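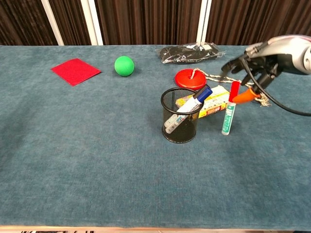

**Felt cover on a work table keeps creeping and pilling**

Posted by Kanchan Shakya

I covered a work table with wool-blend felt in October. The cloth is laid over the bare top and tucked under on two sides. It has two faults. It creeps toward whoever is sitting at the table, and it has started to pill where forearms rest. I would like to fix both without gluing it down for good, as the top has to be usable for cutting again later. The felt is 3 mm thick, sold by Fesmont as "craft grade". The table has a square wooden edge and no lip. Would double-sided tape hold, and does it come off clean?

---

**Vignesh Marar**

Tape will hold for a while. Carpet tape is too strong for a finished top and can lift varnish when you pull it. Use a removable grade and test a short strip underneath first.

The better method is a non-slip underlay, the open mesh type sold for rugs. Cut it 7 mm short of the felt on every side so it doesn't show. Lay the mesh, smooth the felt over it from the center outward, then tuck the edges. Mesh alone stops most of the creep. If the front edge still moves, put one run of removable tape there and leave the other sides free, so the cloth can be lifted for cleaning.

Leave the felt flat and untucked overnight before cutting to size. Felt off a roll relaxes a little, and if you trim it first you may end up short at the corners.

For the pilling, shave it with a fabric shaver on the lowest setting. Don't pull the pills by hand, as that draws out more fiber. A blend will always pill more than a dense pressed wool.

---

**Meenakshi Garg**

just staple it underneath, mine has been fine

---

**Sunita Maurya**

Staples are fine on a plywood board but I would not put them in a table you want to use again.

One addition to Vignesh's reply. If the mesh is PVC, don't leave it on lacquer for months. It can soften the finish and leave a grid pattern. Natural rubber can also discolor some finishes. I put a sheet of plain cotton between the mesh and the top. It grips slightly less but still holds.

For the shaved area, go over it afterward with a damp cloth and let it dry flat. Avoid ironing a blend directly. Use a pressing cloth and low heat, and try a corner first.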